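Flidola — housekeeping operations meeting, Sun 12 March

1. Minutes of the previous meeting approved.

2. Two-arm unit, lounge tasks. Current work: cushions and upholstered seating.
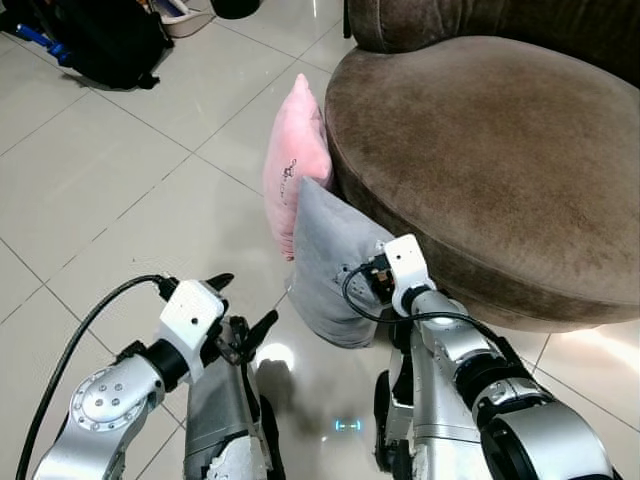
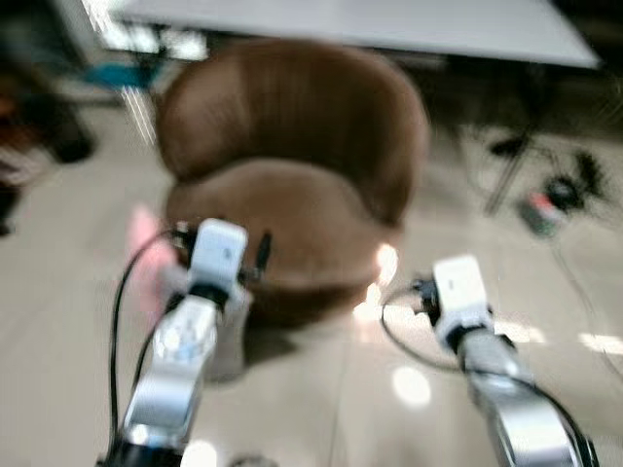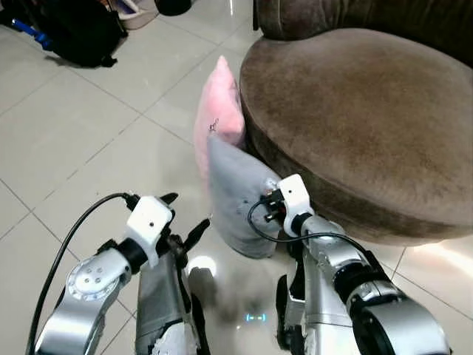
3. Staffing. Lounge attendants move from resetting to checking — 15 hours a week reassigned to guest rooms. No change to pay grade. Staff asked who signs for damaged fabric; shift lead to sign until May.

4. Training. 11 attendants booked, eight still to be scheduled.

Meeting closed.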